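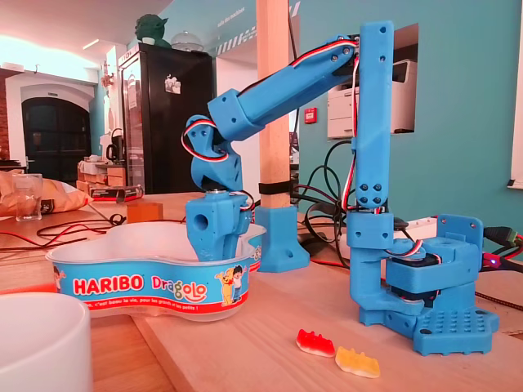 I smelled it before I saw it. If you've ever cooked a small servo you know the smell, sort of hot dust and hair dryer, and if you haven't, please keep it that way.

We'd been letting the arm pick candy at our shared workshop in Trarnville for most of the afternoon. Gummies are a great test (soft, sticky, never the same shape twice) and people will happily stand there and refill the tub for you. Our best run was 18 clean picks in a row, and I was feeling pretty smug! Then I went to answer the phone.

While I was gone, the arm came down a little too low and jammed its tip against the inside wall of the tub. The controller wanted it a hair further down. The plastic wouldn't give. So the shoulder servo just kept pushing, and pushing, at full current, for what the log later told me was 200 seconds. By the time I got back the case was too hot to touch and the arm was twitching like a dog having a dream. I yanked the power, which meant the whole thing flopped straight onto the table, because of course there's no brake in it.

Recep Gezer, who wrote most of our control code, came over and asked one question: "What's your torque limit?" I had to look it up. It was set to the maximum. I'd raised it back in September so the arm could lift a heavier test piece, and I never put it back. Ouch.

We went through the log together that evening, all 2,964 lines of it. The servo had been reporting its temperature the whole time, climbing past 60 degrees and carrying on up, and our software (we run a homemade thing called Sedach) was dutifully writing it all down and doing nothing with it. That one stung more than the torque setting.

So now Sedach cuts the torque when a joint gets hot, and it also backs off if a joint hasn't reached its target after a couple of seconds. I wired in a proper stop button too, a big Predetti one I can hit with my elbow. The replacement servo is in and the first gear is already a bit noisy, so I'm keeping an ear on it. And I take my calls at the table now, with the candy.

14 comments | 37 shares

Duman Magazine, 19/06/2020. All rights reserved. Contact us | Back to top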